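Sorting cans, and why I've stopped trusting my own success rate

It's been a long December, so this one is a bit of a ramble. Get a coffee.

Most of you know I've spent the last while on the two-armed sorting task, the one where drink cans and clear plastic trays get tipped into the workspace in whatever mess we feel like and the arms have to get the cans sorted into trays. The policy is plain old imitation learning. We teleoperate a pile of demonstrations, train on them, and hope. I've been calling the whole thing Vomeo because that was the name of the folder and now it's too late to change it (sorry, everyone who's had to say it out loud in a meeting).

Back in winter I was pretty chuffed with it. We'd recorded 2,000 demos, the curves looked lovely, and I was telling anyone who'd stand still that it was nearly done. Then Tadhg Breathnach asked me what I was counting as a success, and I said, well, a can ends up in a tray. And he asked which arm put it there, and what the other arm was doing in the meantime, and I didn't have an answer. Bugger. 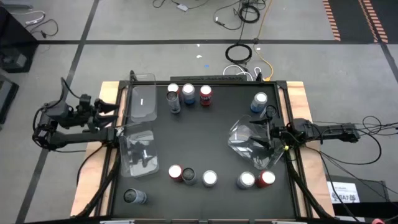 So I went back through the evaluation logs with that question in mind, and it was pretty humbling. The old score only looked at the end of an episode. If the cans were in the trays when the timer ran out, full marks. It didn't care if one arm had done the lot while the other one waved about, or if a tray had been shoved halfway across the table first, or if something got knocked over and then picked up again by luck. All of those went down as wins, and I'd been comparing training runs on the strength of them!

What we do now is split each episode into chunks and label each chunk with a phase – getting the trays placed, picking, carrying, placing, and recovering. Recovering is the one I care about. It covers anything the policy has to do because an earlier step went wrong, like a can on its side or a tray that has ended up somewhere silly. The labelling is done by a small classifier I've called Drometent, trained on phases I marked up by hand over more evenings than I'd like to admit. My partner now knows far more about can placement than she ever asked to.

The result that surprised me is how differently the phases respond to more data. Picking gets better quickly and then flattens out. Placing into a tray that's already standing where it should be is much the same. Recovery barely moved at all, no matter how many clean demos I added, and I probably should've seen that coming. When we teleoperate we're careful! There's hardly any recovery in the demos to learn from.

So the next thing I tried was recording bad starts on purpose. Cans lying down, trays tilted, two cans jammed up against each other so there's hardly room for a finger between them. We did 22 sessions of nothing but that, and it's tedious work, I won't lie. You spend the whole time setting up little disasters and then fixing them with somebody else's idea of arms.

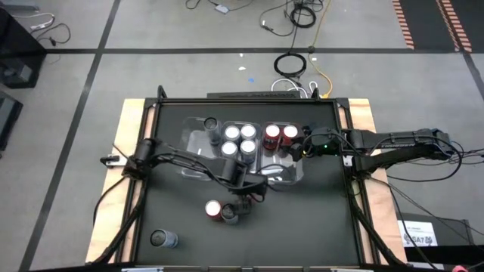 Issue 2

Mixing those sessions in helped recovery more than anything else I've tried this year. The thing that didn't help, and I'd have put money on it, was weighting them more heavily in training. As soon as I did that the policy got twitchy on ordinary picks, sort of hunting for trouble. It would go in for a perfectly good upright can and then back off again. Leaving the weighting alone and just letting the extra sessions sit in the pool with everything else worked better. I haven't got a good explanation for that yet. Tadhg has a theory about the action chunks being too long, and we're going to test it with shorter ones once the current runs finish.

The other loose end is the clear trays. I'm fairly sure the depth estimates are rubbish on transparent plastic, but I haven't done the proper comparison with opaque ones, so treat that as a hunch. If anyone reading has a decent trick for clear plastic under ceiling lights, my inbox is open.

I've been reading the Ó Súilleabháin write-up on phase labels again too, and I think I misread the bit on overlapping phases the first time through. Ours don't overlap at the moment, and with two arms they really should – one can be placing while the other is still picking. That's the next rewrite of Drometent, and I'm not looking forward to redoing the hand labels.

Code for the scoring is going up on the Wokona page once I've cleaned out the swearing in the comments.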